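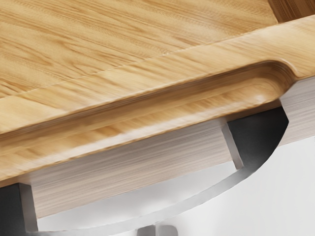 文/Diệp Huỳnh 发表于10月3日 分类:房子和钱 阅读 209

先说结论,房贷转成了。从老银行转到Plarer,利率降下来了,人也瘦了一圈。写得急,晚上还要去接孩子,想到哪写到哪,有错字见谅。

事情从5月说起。固定利率期快到头,老银行寄来一封信,很薄,就一页纸,意思是到期之后自动转浮动。浮动多少?信里没写,让打电话。打了。等了很久,音乐放了好几轮,接电话的小姑娘报了个数,我让她再报一遍。比原来高出一大截。按我们剩的本金算,每个月要多还190。

190听着不多是吧。一年下来呢。而且我们家那会儿刚换完热水器,存款见底,真的是看到账单就心慌。

我先生的意思是算了,折腾什么,老银行好歹熟。我不服气。同事Tâm Văn前年转过一次,她跟我说别一上来就谈转,先去问老银行肯不肯给你续一个新的固定,有的肯有的不肯,肯的话最省事,不用重新估价,不用律师。

所以先问了。约了网点,在Tutton路那边,停车巨难。客户经理挺客气,给打印了一张表,三年固定和五年固定。三年那档比信里的浮动低,但还是比外面贵。我问能不能再低点,他说这是系统里的价,他改不了。我说那我考虑考虑。出门就给中介打电话了。

中介叫Balaskas,Tâm Văn推荐的,不收我们的钱,他们是银行那边给佣金。这点要问清楚!有的中介两头收,有的只推跟自己合作的那几家。我问他你能看到多少家,他把名单发给我了,这个态度我觉得可以。

然后就是材料。材料材料材料。列一下我交过的:

身份证件,两个人的
最近3个月工资单
最近3个月银行流水,所有账户,包括那个只有零头的储蓄账户
去年的报税单
现有房贷的余额证明
房屋保险保单
物业费缴清的证明
信用卡账单

流水这个最烦。我有一笔400的转账,是还给我妹妹的,她帮我垫了机票。审核的人来问这是什么,是不是私人借款。我说不是,是机票。他说请提供说明。于是我写了一封信,说明我妹妹帮我买了一张机票,附上机票订单。一本正经签了名。写的时候自己都想笑。

所以要转贷的人听我一句,提前几个月就把账户弄干净。别跟亲戚朋友转来转去,实在要转,备注写清楚。分期也尽量先还掉。我那个手机分期还剩两期,Balaskas让我一次性结清再递件,说在算负担能力的时候会好看一点。结了。

信用报告也提前拉一份。我拉出来发现旧地址没更新,还是好几年前租房那个地址。改地址要等,催了两次才改过来。要是等递了件才发现,又得往后拖。

然后是估价。新银行要重新估。我以为会来一个人里里外外看半天,结果他进门拍了几张照片,量了客厅和卧室,问了一句屋顶哪年修的,走了。前一天我还大扫除,连阳台的纱窗都拆下来洗了。估价出来比我们想的低一点点,不过贷款成数还在那个档里面,没掉下去。这里要特别注意,很多银行是按成数分档给利率的,差一点点就换一档,利率就不一样。如果你刚好卡在线上,看看能不能先提前还一小笔本金,把自己推到下一档去。我们差点就要这么干,后来不用了。

说说费用吧,大家最爱问这个。

提前还款违约金:我们没有,因为掐着固定期结束那天转的。早一天都可能要罚。日子一定一定要跟两边银行都确认,要书面的,电话里说的不算数。
估价费:新银行免了,搞活动。
律师费:有,新银行出一部分,剩下自己出。
抵押登记的费用:有,不大。
老银行还收了个什么结清手续费,合同里小字写着的,我签的时候根本没看。现在看也晚了。

把这些全加起来,除以每个月省的钱,就知道多久能回本。我们家算下来还行,明年就能回来。要是你只剩两三年就还完了,那真不一定值得,别听广告瞎忽悠。

固定还是浮动,我们吵了一架。也不算吵吧,就是吃饭的时候谁也不说话。他觉得利率会往下走,应该选浮动。我觉得走不走跟我没关系,我要的是每个月扣多少我心里有数。最后选了固定,三年。三年后再折腾一次,到时候再说。而且Plarer这个产品允许每年多还一部分本金不罚,这条我专门让中介在报价单上圈给我看的。有的产品便宜,但一分钱都不让你多还,那种我不要。

中间还有个插曲。批下来以后律师那边卡了好久,没动静。我发邮件,没回。打电话,说负责的同事休假了。休假就休假,没人接手吗!眼看固定期要到了,要是拖过去就得按浮动扣一个月。我急得晚上睡不着,凌晨爬起来翻合同。后来是Balaskas去催的,他跟律师楼的人熟,隔天就把文件发过来了。签字那天我手都是抖的,先生说你至于吗。至于。

还有一个小坑,扣款日。老银行是每月月初扣,新银行默认月底扣,工资又是中间发。第一期因为起息日不完整,金额比正常的多一点,我还以为搞错了,打电话过去吵,人家很耐心地给我解释了一遍,是我没看信。尴尬。所以第一期账单多出来几天利息是正常的,帐户里多留点余钱。

自动扣款也要自己盯一下。老账户别急着关,等老银行寄来结清证明再关。我现在那张证明就夹在文件夹里,跟房产证放一起。

啊对,还有保险。银行会推自己家的房贷寿险,说办了更方便。Plarer的人也推了,推了两遍。我回去比了一下,外面单独买便宜不少,最后自己找的。他们没为难我,利率也没变。但听说有的银行利率优惠是跟保险绑着的,拆开就没有了,要算总账。这个我没经历过,不敢乱讲,各位自己问。

后台有位叫Una的读者留言问,收入不稳定的能不能转。我不是专业的哈,只能说Tâm Văn她老公就是自由职业,当时银行要了两年的报税记录,还要了合同,多花了些时间,最后也批了。找个肯花时间帮你看材料的中介吧,别自己一家一家去递,每递一次信用报告上都可能留一条查询记录,留多了不好看。先问清楚是软查询还是硬查询。

差不多就这些。表格我做了一个,把各家的利率、费用、能不能多还都列在里面,有点乱,等我整理一下再发上来。不知道什么时候有空,这周孩子学校事多。

要问什么写在评论里,看到会回。我去接人了,要迟到了。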